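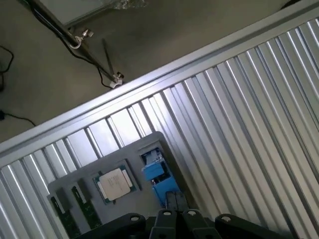
3. Collecting the demos

The task is picking PC parts out of the gray tray and putting them into a motherboard. Processor in its square pocket, two memory modules in the slots next to it, blue parts at the right hand end. We drove the arm by remote control for nearly everything. Tharindu wanted to do it all by hand guiding (grab the arm, push it about) but your own hands end up in the wrist camera view and then the footage is useless for training. So hand guiding was only used for teaching the start pose and the safe height over the tray.

Lamai did most of the driving, Mahfuz kept the log, I did resets and later the cutting up of recordings. Mr Crichton signed us off on the stop button in March, before that we were only allowed to run at crawl speed.

3.1 How a demo goes

Start pose, fingers shut, camera looking down at the tray. Driver presses record, opens the gripper, goes to the part, closes, lifts, moves to the board, lets go, backs off. Stop recording. Reset person puts the part back and says "clear" out loud. We stopped saying "ok" because both of us said it for everything.

Tray gets turned a bit between demos on purpose. If it is always square to the table the model just learns one path and replays it. First batch had the tray in the same place every time and we had to bin it — my fault, I hadn't read Sunil's notes from last year properly.

3.2 Numbers

Target was 66 demos per part. Memory modules got there. Processor got 48 usable ones, the rest were thrown out for dropped parts or the driver stopping halfway to think. Pauses are bad, the model copies them and then hovers.

Each demo was capped at 900 frames. Lamai hardly ever hit the cap. I hit it a lot.

3.3 Problems

Glare. The work surface is ribbed metal and the light comes back off it near the rail in a big pale patch. When the tray is close to that patch the camera darkens everything else and the edges of the recess get hard to see. We fixed the exposure by hand after the first batch, which helped but didnt cure it. A matt sheet under the tray would be better, never got round to it.

Fingers. They cover the near part of the tray when the wrist is low, so the driver is partly guessing for the last bit. Lamai watched the arm from the side for that and used the screen for everything before it. The model has no side view so arguably thats cheating. Sunil said to write it down as a limitation so here it is.

Processor. Metal lid is smooth and there's a gap between it and the right wall. Gripping on the side flanges worked best. Going in at an angle tended to lift one corner and then it slips. We agreed one approach direction for all drivers and the later recordings are alot more consistent.

Delay. The controller lagged by a small but annoying amount when the logging laptop was also copying files. Don't copy files while recording.

3.4 Still to do

Finish the processor demos. Redo the labels for the blue parts, Mahfuz and I used 2 different names for the same thing. Train on memory modules only first and see if it gets as far as a grip before adding the others. Results go in section 4 when there are some.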